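Shirima Household Data Group
Minutes of the Regular Meeting
Posted 1 Jun 2018 by Mercy Mussa, Recording Secretary
Print this page | E-mail this page

Present: Nyokabi Barasa (Chair), Mwende Mabula, Mohsin Hayat, Mercy Mussa (minutes)
Apologies: Mercy Massawe

1. Minutes of the previous meeting

The minutes were accepted with one correction. Under item 4, "Zokeo storage plan" should read "Zokeo labeling plan." Mr. Hayat asked that the corrected version be placed in the shared folder before it is sent to Vumex.

2. Collection at the Plukville site

Ms. Mabula reported on the collection of examples with the hand-held gripper. Work has moved from kitchen tasks to soft goods on tables, meaning blankets, cloths and items of clothing. The group has 27 usable sessions for this category. Eight more were set aside at review, most of them for one of two causes: the operator began the motion before the recording had started, or the tool was turned so quickly that position tracking was lost.

The Chair asked whether the sessions set aside could be repaired. Ms. Mabula replied that those with late starts could be kept for the closing part of the task only, if the labels said so. Those with lost tracking could not be used. It was agreed that the two kinds will be stored in separate folders and that neither will be counted toward the total reported to Vumex.

Discussion then turned to how tables should be prepared. Mr. Hayat held that surfaces ought to be cleared before each session so that the learning system has fewer things to confuse with the cloth. Ms. Mabula disagreed. The homes in which the system is meant to work will have cables, devices and plants on and near the furniture, and examples gathered only on bare tables would be of limited value. 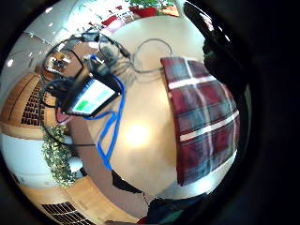
After some discussion the group agreed to a mixed approach. Most sessions will be recorded with the table as found. A smaller share will be recorded on a cleared surface for comparison, and the state of the table will be entered in the session notes. Cables that could catch on the fingers of the tool are to be moved out of the path of the hand before recording begins — this applies to both kinds of session.

Mr. Hayat raised the matter of glare. White and polished tabletops return a bright spot from overhead lights, and on some recordings the spot falls near the item being grasped. Ms. Mabula did not wish to exclude such tables but asked that operators note the lighting. Agreed.

3. Labeling

Mr. Hayat reported that the Zokeo labeling sheet now has separate entries for "folded," "partly folded" and "spread." Two reviewers had been marking the same cloth differently where one corner hung over the table edge. The Chair ruled that an item hanging over the edge is to be labeled by its fold alone, with the overhang entered in the second column. Older sheets will be brought into line as time allows.

4. Operators

Three new operators have finished training at Plukville. Each will record 20 practice sessions, to be reviewed by Ms. Mabula before any of their work is added to the main set. Ms. Mussa asked whether gloves should be the same for all operators. No decision was reached, and the item is carried over.

5. Equipment

A request from Ms. Massawe for a second charging station was read in her absence. The Chair asked for a written price before the request is considered. Mr. Hayat noted that the mounting screws on the older grippers work loose with use and should be checked at the start of each shift.

6. Action items

Ms. Mabula: sort the sessions set aside into separate folders; review practice sessions.
Mr. Hayat: circulate the revised labeling sheet; add fields for table state and lighting.
Ms. Massawe: obtain a price for the charging station.
Ms. Mussa: draft a short note on gloves for the next meeting.

7. Other business

Vumex has asked for a progress summary in October. The Chair will prepare it and send a draft to members for comment.

There being no further business, the meeting was adjourned.

Respectfully submitted,
Mercy Mussa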